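Automation in Practice, Week 2: Handout
Notes on the visit to the Driron teaching laboratory

Read these notes before the seminar and bring them with you. They cover the demonstration only. The slides from the opening talk are on the module page under Surness, the name of the building we were in.

Who we met

The demonstration was given by Polyxeni Raptis, who runs the bench robotics work at Driron. She spoke for the first half and then worked at the bench while we watched in two groups. If you were in the second group you missed the questions at the end of the first, so the main ones are written up below.

What the work is for

Driron wants a single arm to do the small fetching and placing jobs in a wet chemistry lab. These are the jobs a technician does all day without thinking: picking up tongs, moving a crucible, setting a rack straight. Weighing and titration are already done by separate machines and were not part of the visit.

The arm has two flat fingers and a small camera mounted close to them. The camera moves with the hand, so its view changes every time the arm does. Raptis made the point that this is good for the last few centimetres of a reach and poor for planning a whole task. A second, fixed camera is used for planning.

The bench layout

The items are ordinary lab stock. The ones to remember for the seminar are the white plastic test tube rack, the steel crucible tongs and the small porcelain crucible. Each is awkward in its own way. The rack is full of holes, so the table shows through it. The tongs are shiny and thin, and their handles splay apart. The crucible is white and round and throws a dark shadow, which an early version of the software took for part of the object.

Glass is harder again. A clear container with yellowish liquid in it shows up well where the liquid is and badly at the rim.
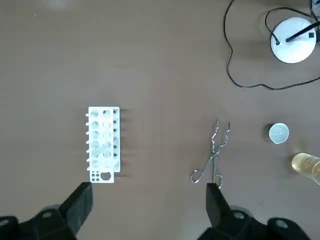
How a run is recorded

Each attempt at a task is called a run. An operator guides the arm by hand controls, and the camera views and joint positions are saved together. The group had recorded 122 runs with the tongs by the time of our visit, of which 94 were kept. The rest were dropped because the operator paused too long or the grip slipped.

Between runs the items are moved to new places. Raptis does this by eye. The older method, called Boltmont in the group's own papers, used marked positions on the table, and the arm did badly as soon as anything was shifted.

Questions from the first group

Does the arm know what the objects are? Only in the sense that it has been shown them. It was tried on a different make of rack in September and missed it.

What happens with cables? They are left where they fall, within reason. The software must learn to go round them.

Why two fingers? Cost and repair time. A spare pair can be fitted in about 2 minutes.

For the seminar

Read the Manurung chapter, first section only. Then choose one of the items named above and write half a page on where you would grip it and from which direction. Include a sketch. Say what you would expect to go wrong if the item were turned through a right angle.

Visitor badges should be handed in at the department office if you still have yours.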